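Test grippers on awkward things

By Lotte Groen
17 Jun 2025

Print this article | E-mail this article

Most gripper comparisons I read are done with wooden blocks. A block has flat sides and doesn't mind being squeezed, so nearly every gripper does well on it, and the buyer learns very little.

At Brorcombe we spent February comparing 2 hand-held grippers, one from Plikow and one from Verstraete. On blocks they scored the same. Then we switched to badminton shuttlecocks and the scores came apart. The cork end is easy. The skirt is light, it gives under the fingers, and a shuttlecock lying on its side rolls if you touch it in the wrong place. The Plikow fingers kept pushing it away before they closed.

We ran 1000 picks on the pair. I would trade all of them on blocks for the first afternoon with shuttlecocks.

Some people at Clistia told me that odd objects make results hard to repeat. That's fair - a bent feather changes things. But you can buy shuttlecocks by the tube and throw out the bent ones. A test that every product passes is easy to repeat too, and I can't see what it is for.

Contact the editor | Copyright Brorcombe | Back to top

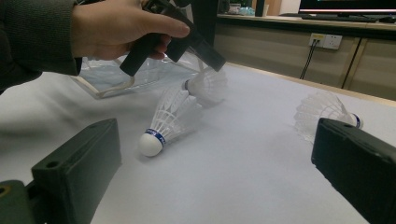
Hand-held gripper over a shuttlecock, with two more on the table.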